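Sandamali Paul
Monday, March 12, 2018

Right, thread about floors. Specifically about covering a floor in brown paper and then sticking blue tape all over it in squares, which is how I spent most of my weekend. Mute me now if that isn't your thing!

First job was the paper. I'd had a big roll of kraft paper from Prenitcombe sitting in the hall since December and I was a bit scared of it. It is SO much heavier than it looks. Tania Seneviratne helped me get it through the door and then sensibly went for lunch.

Kraft paper wants to curl. It has been a tube its whole life and it would like to go back to being a tube. I unrolled it the night before, curl side down, and left books along the ends (cookery books are best, nice and wide).

Sweep first. Then sweep again. I did one lot without the second sweep and every crumb of grit came up as a little pimple under the paper, and I could feel all of them through my socks.

Then tape. I like blue because it shows up well on the brown but isn't so bright that it gives you a headache after an hour of crawling about on it. White was horrible. I tried yellow once and kept losing the lines when the sun came in.

Do all your long lines one way before you start on the other way. I know it's tempting to finish one perfect square and admire it – I did exactly that last year – but if that one is a tiny bit skewed, so is everything that follows it. 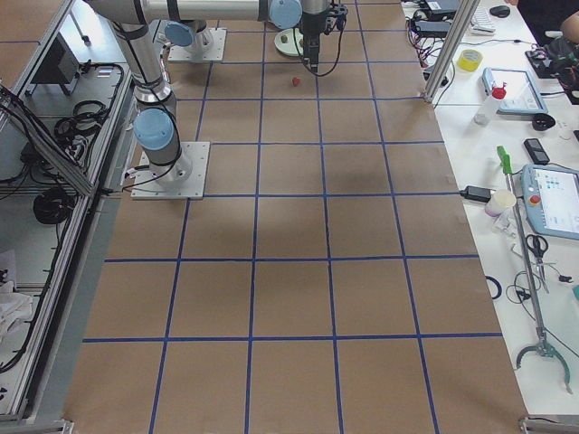 Four full squares across and then bits at the sides is fine by me. I used to fret over the part squares and try to work it out so the grid landed exactly on the edge of the paper. Life's too short. Start from a good straight line and let the leftovers be leftovers.

To keep a long strip straight, stick one end, walk backwards with the roll, pull it just tight, look along it with one eye shut, THEN lower it. Press from the middle outwards. If you press as you go it wanders, and you only notice when you stand up.

Speaking of standing up, my knees. I bought a gardening kneeler from Zerton after the first afternoon and I'd happily marry it.

Someone asked what I use for measuring. A strip of card cut to the width of one square! Tape measures slide about and I always misread them. The card just gets shuffled along the line with a pencil tick each time. Itstead do a fancy folding rule for this but I've only ever used mine to prop the window open.

They aren't perfect squares, before anyone gets a ruler out. Squareish. Good enough to say "second row, third one along" and have the other person look in the right place, and that's all I want from them.

Cables on shelves are next on my list. I coil them, I feel very pleased with myself, and a week later they're spaghetti again. Velcro straps? Hooks? Cairns boxes with lids? Tell me what's worked for you, I'm off to put the kettle on.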